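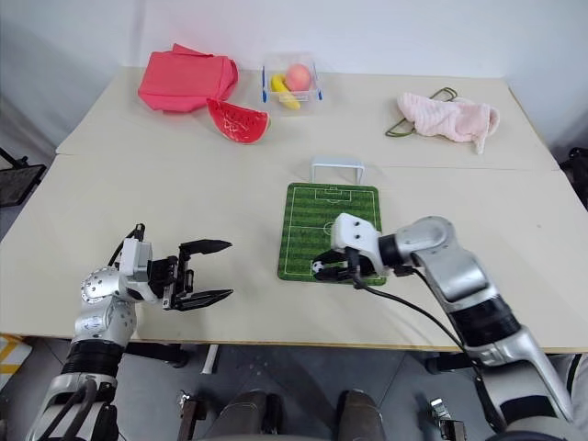 Abb. 1: Arbeitsplatz mit Tor und Spielfeldmatte, rechter Greifer am Ball

Projektbericht: Unerwartete Abschaltungen des rechten Arms bei der Aufgabe "Ball ins Tor"

Ayane Chiba und Sebastián Núñez
Hochschule Vorberg, Projektmodul Robotik
Betreuung: Arbeitsgruppe Olivares

1. Ausgangslage

In unserem Projekt soll ein zweiarmiger Roboter kleine Gegenstände auf einem Tisch greifen und an einen anderen Ort bringen. Die meisten Aufgaben sind einfach: Obst in einen Behälter legen, ein Handtuch falten, einen Kleiderbügel nehmen. Die Aufgabe mit dem Fußball haben wir später dazugenommen. Der rechte Greifer nimmt den kleinen Ball von der Matte, führt ihn über das Spielfeld nach hinten und lässt ihn vor der Torlinie los.

Die Bewegungen werden mit der Software Stadidier geplant. Für die Erkennung der Gegenstände benutzen wir das Programm Uvisen, das die Bilder der Kopfkamera auswertet. Beide Programme waren schon vorhanden, wir haben nur die Aufgaben und die Parameter geschrieben.

Im Juni trat bei der Ballaufgabe ein Fehler auf, der bei den anderen Aufgaben nicht vorkam. Der rechte Arm blieb mitten in der Bewegung stehen, die Steuerung meldete eine zu hohe Kraft am Handgelenk und schaltete die Motoren ab. Dieser Bericht beschreibt, wie wir den Fehler gesucht haben und was wir geändert haben.

2. Der Fehler

Von 504 Durchläufen der Ballaufgabe endeten 14 mit einer Abschaltung. Das klingt nach wenig, und am Anfang haben wir den Arm einfach neu gestartet und weitergemacht. Das war ein Fehler von uns. Bei einer dieser Abschaltungen hielt Sebastián gerade das Tor fest, um es wieder gerade zu stellen, und der Arm sank nach dem Abschalten ein Stück ab, bevor die Bremsen griffen. Es ist nichts passiert, aber seine Hand war näher am Greifer, als es unsere Arbeitsregeln erlauben. Ab diesem Tag haben wir die Ballaufgabe gesperrt und zuerst nach der Ursache gesucht.

Die Meldung war immer dieselbe, der Zeitpunkt aber nicht. Manchmal kam sie kurz nach dem Greifen, meistens jedoch auf dem Weg zum Tor. Beim linken Arm, der in dieser Aufgabe offen wartet, gab es keine Meldung.

3. Erste Vermutung: das Kabel

Das schwarze Kabel am rechten Handgelenk hängt in einem langen Bogen nach unten, über die Tischkante hinaus. Wir dachten, dass es sich an der Kante verklemmt und dann am Handgelenk zieht. Ayane hat dafür die Kraftwerte aus den Protokollen gelesen und mit den Gelenkwinkeln verglichen. Wenn das Kabel zieht, müsste die Kraft langsam wachsen und zur Seite des Kabels zeigen.

So sah es nur bei 2 von den 14 Abschaltungen aus. Bei den übrigen stieg die Kraft plötzlich an, und sie zeigte gegen die Bewegungsrichtung und nach oben. Das passt zu einem Stoß von vorne unten. Wir haben das Kabel trotzdem anders geplant (siehe Abschnitt 6), aber die Hauptursache war es nicht.

4. Zweite Vermutung: die Tischhöhe

Der Tisch besteht aus zwei Platten. Die hintere Platte liegt etwas höher als die vordere, und das Tor steht genau über der Fuge. Im Modell von Stadidier war der Tisch jedoch als eine einzige ebene Fläche eingetragen. Gemessen hatte man die Höhe nur an der vorderen Platte. Wir haben dieses Modell am Anfang des Semesters übernommen und nicht nachgeprüft.

Zur Kontrolle haben wir den Höhenunterschied mit dem Messschieber an mehreren Stellen bestimmt. An der größten Stelle beträgt er 7 mm. Beim Transport des Balls plant die Software den Weg der Fingerspitzen aber sehr tief, damit der Ball beim Loslassen nicht springt. Der Abstand zum Tisch im Modell war kleiner als die Stufe. Wenn der Greifer in der Nähe des Tors ein wenig zu weit nach hinten fuhr, stießen die Finger gegen die Kante der hinteren Platte.

Dann war noch zu klären, warum es nicht bei jedem Durchlauf geschah. Die Antwort liegt bei der Matte. Ihre Lage wird von Uvisen am Beginn jedes Durchlaufs neu erkannt, und der Ablagepunkt des Balls wird relativ zur Matte berechnet. Liegt die Matte weiter vorne, bleibt der Greifer vollständig über der vorderen Platte. Wird sie beim Aufräumen näher an das Tor geschoben, wandert auch der Ablagepunkt nach hinten. In den Protokollen liegt er bei den plötzlichen Abschaltungen jedes Mal dicht an der Fuge oder dahinter.

Bei den Aufgaben mit dem Obst und dem Handtuch greift der Roboter auf der hinteren Platte von oben und mit viel mehr Abstand. Deshalb ist die falsche Höhe dort nicht aufgefallen.

5. Versuch zur Bestätigung

Wir haben den Fehler mit Absicht wiederholt, mit stark reduzierter Geschwindigkeit, ohne Ball und mit einer Person am Not-Halt. Mit der Matte ganz vorne lief die Bewegung durch. Mit der Matte direkt am Tor berührten die Finger die Kante schon beim ersten Versuch, und die Meldung kam wie erwartet. Damit war für uns die Ursache klar.

6. Änderungen

Der Tisch ist im Modell jetzt als zwei Flächen mit verschiedener Höhe eingetragen. Der Weg zum Tor führt zuerst nach oben und erst am Ende wieder hinunter. Außerdem prüft das Programm vor dem Start, ob die Matte in einem erlaubten Bereich liegt - wenn nicht, beginnt der Durchlauf gar nicht.

Für das Kabel am Handgelenk haben wir die Drehung des letzten Gelenks begrenzt. Eine bessere Führung am Unterarm wäre sinnvoll, konnte aber in der Projektzeit nicht mehr gebaut werden.

Die Arbeitsregeln wurden auch ergänzt. Tor und Matte werden nur noch berührt, wenn beide Arme in der Ruheposition stehen und die Freigabe weggenommen ist. Jede Abschaltung wird ins Laborbuch geschrieben, auch wenn der Neustart sofort funktioniert.

7. Offene Punkte

Eine längere Testreihe mit dem neuen Modell steht noch aus. Nicht untersucht haben wir das Absinken des Arms beim Abschalten. Die Arbeitsgruppe Olivares hat die Protokolle dazu von uns erhalten. Bis zur Klärung bleibt die Geschwindigkeit der Ballaufgabe reduziert.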